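Workshop Tips: Looking After the Two-Arm Bench Cell
Jurgita Butkienė, Dinbridge
Updated Mar 23, 2021

These notes cover the small tabletop cell with two arms and a wrist camera on each. They assume the standard two-finger grippers and the Stusier control box. Switch the arms off at the box before touching a finger, a cable or a screw, and support each arm by hand as the power goes.

Finger alignment

Fingers drift out of line after a hard contact with the table. Check them with a thin, straight rod held upright. Close at the lowest force setting, then look through the wrist camera. The rod should stay vertical and sit on the center line of the view. If it leans to one side, the finger on that side is usually bent or its mounting screw has backed out.

Put something pale under the gripper for this check. Dark fingers over a dark mat are hard to judge on the monitor.

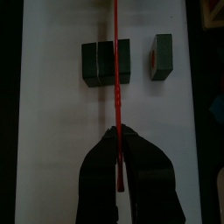 Red rod between the fingertips, viewed from the wrist camera over a white surface.

If the rod slips with light finger pressure, clean the pads first. Use a lint-free cloth and a little rubbing alcohol, wiping from the base toward the tip. Let the pads dry before closing them. Do not use hand lotion or silicone spray anywhere near the bench. Worn pads are replaced in pairs, even when one still looks good. The Oka pads fit without trimming; the Haque ones need the corners taken off with a knife.

Camera mount

Snug the two mount screws evenly. Overtightening one will tip the housing, and the view will be off even with straight fingers. Wipe the lens with a dry microfiber cloth only. After any change to the mount, repeat the rod check and run the camera calibration again.

Cables

Leave a loop at the wrist large enough for the joint to turn through its full range without pulling. Move each arm through that range by hand, power off, and watch the connector end. A cable that goes tight at one extreme will fail there later. Tie it to the link, never to the camera.

Setting both arms

Do one arm completely, then the other, then run them together at 13 percent speed with ordinary objects on the table. Mixed shapes show more than a set of identical blocks does.
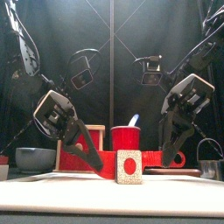

Keep a hand near the stop button through the first pass. Bring the fingers down slowly until they are just clear of the tabletop and save that height for each arm separately. The two values will differ slightly. Once both are saved, go up to 70 percent and repeat.

Log the cycle count at every pad change. The last pair on the left arm came off at 1,746 cycles with the edges rounded. The right arm is due in April.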